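手首カメラ視点での遠隔教示、開始姿勢はどこまで揃えていますか

1: benjie_p
シミュレータ上でアームを遠隔操作してデモを集めています。作業は小さいブロックをつかんで皿に置くだけの単純なものです。操作者は自分を含めて2人、入力は片手用のコントローラです。

集めたデモは26本です。学習させると、つかむところまでは行くのですが、最初の動き出しで左右に迷うことがあります。開始姿勢を毎回きっちり揃えていないのが原因ではないかと疑っています。

手首カメラの画は次のような感じです。指を開いて何もつかんでいない状態です。
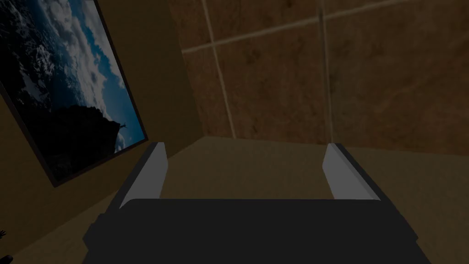
手首カメラの画像。グリッパは開、把持物なし

見てのとおり、この向きだと視野に入るのは床か台らしい平面と壁、それから左の額の絵くらいです。ブロックは映っていません。こういう状態から教示を始めてもいいものでしょうか。

2: Stosholm
対象が映っていないところから始めるなら、手首カメラだけでは迷って当然だと思います。ブロックがどちらにあるかの情報がありません。固定カメラを1台足すのが先です。

3: indrek_a
>>2
固定カメラには反対です。実機に移すときに位置合わせの手間が増えます。
うちでは、最初に必ず同じ方向へ首を振って対象を探す動きを教示に入れています。人が操作すると、画面の外にある物の位置を覚えていて最短で動かしてしまう。それをやめるだけでかなり変わりました。

4: benjie_p
>>3
それはやっていました。操作中は俯瞰のウィンドウを横に出しているので、ブロックの位置が最初から分かっています。操作者だけが見えている状態でした。

5: kwanho
俯瞰は閉じて、手首の画だけで操作してみてください。やりにくいですが、人が画だけでできない作業はモデルにもできません。

6: Stosholm
>>5
それは言いすぎでは。関節角も入力に入れているなら、画に映らない分を補えることもあります。

7: kwanho
関節角で分かるのは自分の姿勢だけで、ブロックの位置は分かりません。ブロックを毎回同じ場所に置くなら話は別です。

8: ieva_k
横からすみません。画像を見て気になったのは背景です。右奥の壁がまだらな茶色で目地も入っているし、左の絵は雲がかなり明るい。部屋全体が暗いので、画の中で目立つのは指のパッドと絵の雲です。本数が少ないと、絵の位置を目印にして動きを覚えることがあります。絵を差し替えて動きが変わるか試すと分かります。

9: indrek_a
>>8
背景の差し替えは賛成。照明も少し上げたほうがいい。グリッパの本体がほとんど黒くつぶれています。

10: benjie_p
ありがとうございます。関節角は入力に入れています。ブロックの位置は毎回ランダムです。
とりあえず、俯瞰を閉じる、探す動きを最初に入れる、絵を差し替えて評価、の順でやります。本数はどのくらい必要でしょうか。前に1,000本と書いている人がいて気が遠くなりました。

11: Stosholm
この作業で1,000本は要らないと思う。探す動きを揃えてから増やしたほうがいい。ばらばらの教示を増やしても迷い方が増えるだけです。

12: ieva_k
操作者が2人なら、探す方向を先に決めておいてください。左から見る人と右から見る人が混ざると、また動き出しで迷います。

13: benjie_p
途中経過です。左回りに統一して、俯瞰なしで5本だけ録り直しました。慣れないせいで1本ごとの時間は前より長いです。途中で止まって考えている区間があるのですが、切ったほうがいいですか。

14: kwanho
完全に止まっている区間は切っています。残すと、学習後もそこで止まります。

15: indrek_a
自分は短い停止なら残します。つかむ直前の停止まで切ると、指を閉じるタイミングが早くなりました。切るなら探している間の停止だけにしておくのが無難です。

16: benjie_p
了解です。探索中の停止だけ切って学習を回します。絵の差し替えの結果も出たら書きます。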